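Two-arm cell, produce table: re-inspection after the left arm fault
Dec 7, 2023
Inspector: Maya Khalaf
Site: Lillier, bench 2
Requested by: Fornberg

Background: the left arm dropped out of position during a sorting run and came down on the fruit. The log gives error 474, joint over-current. Marnov's service note puts it down to "operator handling". I have read the note twice and can't find what the operator is meant to have handled.

1. Base plates and clamps
Pass. Both bases hold when pushed by hand. I would still like to see a torque figure written down somewhere. "Tight" is what the last sheet said, and the one from May.

2. Emergency stop, left arm
Pass. Arm stopped on the first press and stayed stopped after release.

3. Emergency stop, right arm
Pass with comment. It stops, but the button is wired separately, so pressing one leaves the other arm running. Rüegg say this is how the kit is meant to be supplied. That may be so. A person with one hand caught will press whichever button is nearer, and I am not passing the pair as a system until they are linked.

4. Cables at the wrists
Fail. There is too much free loop on the right arm. With the arm reaching in to the middle, the cable stands out in a wide curve over the wire basket, and an open grid is exactly the sort of thing a loop can catch on. The left gripper has a loop of its own, smaller. Clip both back and repeat the full reach test.

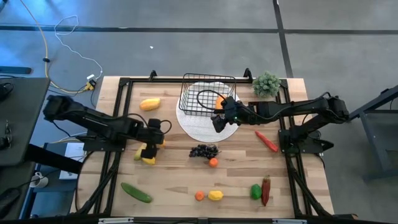 5. Reach beyond the table
Fail. Both elbows swing out past the sides of the table, and the floor has no marking on either side. The risk assessment describes the working area as "the tabletop". It needs redoing with the elbows included.

6. Floor and trailing leads
Fail. Yellow and white cables on the concrete close to the table, with connectors lying where people walk. Reroute or cover. Same comment as last time – I copied it across.

7. Grip force
Not tested. The gauge on site was out of date. I was told the bananas come out unmarked, and I don't accept bananas as a measuring instrument.

8. Fault repeat
Inconclusive. We ran 20 cycles with no error. The log shows the original fault at cycle 909, so a clean 20 tells us very little. Marnov want the fault closed on the strength of it. I have left it open.

9. Status light
Pass. Green on the right wrist when powered. Please note that green means powered – two people on site took it to mean safe to approach.

Result: not released for unattended running. Attended use only, with one person at each stop button, until items 3, 4, 5 and 6 are cleared and item 7 is tested. Item 8 stays open until someone sends me the current readings from the left arm, which I have asked for and not had.

M. Khalaf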